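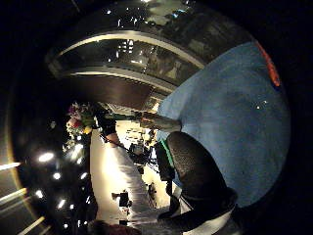 Photo: Pirjo Koskela

Why Is Blue Dye Special?

Look in your closet. You will probably find something blue. Blue cloth is easy to buy now, but for a long time it was hard to make.

Many plants give yellow or brown dye. You can boil onion skins in a pot and get a good yellow. Only a few plants give a strong blue. The best known are indigo, which grows in warm places, and woad, which grows in cooler ones.

The leaves of these plants are green. To get the blue out, dyers soak the leaves in water for hours or days. The mix smells bad. When yarn is lifted out of the dye pot it looks yellow-green. Then air touches it, and it turns blue in a few minutes. Dipping it again makes the color darker. Iveta Halás, a dyer, dips her darkest yarn 16 times.

In the 1800s, chemists learned how to make indigo without plants. Blue dye got much cheaper. Most blue jeans today are dyed with this kind of indigo.

Words to know
Dye: something that gives color to cloth or yarn
Woad: a plant with yellow flowers and leaves used for blue dye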